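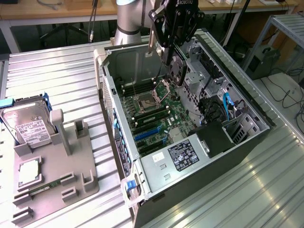

Swapping the Processor in an Older Tower

Applies to the used office towers we sell through Pustex, and to most other desktops with a socket that holds the pins on the board side. Allow an evening if you have never done it before.

What you need

A Phillips screwdriver
Replacement processor, still in its plastic shell
Thermal paste (we use Tomell gray, any non-conductive paste will do)
Isopropyl alcohol and lint-free wipes
A wrist strap
A small dish for screws

Before you start

Look up the board model and check that the new processor is on its support list. Some boards need a BIOS update first, and that has to be done with the old processor still installed. Back up anything you care about.

Step 1. Shut down, switch off the power supply at the back and pull the cord. Hold the power button in for 8 seconds.

Step 2. Lay the tower on its side with the removable panel facing up and take the panel off. Working flat keeps the board level, so the new chip will stay put when you set it down.

Step 3. Clear the way to the socket. Drives can come out with their carriers still attached. Stand or lay them somewhere they won't get knocked. Tuck loose SATA and power cables back toward the drive cage. The memory modules can stay in their slots.

Step 4. Unplug the CPU fan and loosen the cooler screws a few turns each, working corner to corner. If the cooler won't lift, twist it gently left and right until the old paste lets go. Don't pry.

Step 5. Push the socket lever down and out, let it rise, and open the metal bracket. Lift the old processor straight up by its edges.

Step 6. Look at the pins under a bright light before going further. They should make even rows from every angle. Do not touch them, and do not blow on them. If one is bent, stop here.

Step 7. Match the notches on the new processor to the socket and lower it straight in. No pressure. Close the bracket and bring the lever back under its hook. The lever is stiff and may creak a little.

Step 8. Clean the cooler base with alcohol, let it dry, and put a pea-sized dot of paste on the processor. Refit the cooler and plug its fan back in.

Step 9. Refit drives and cables, close the case, and check the processor name in setup at first boot.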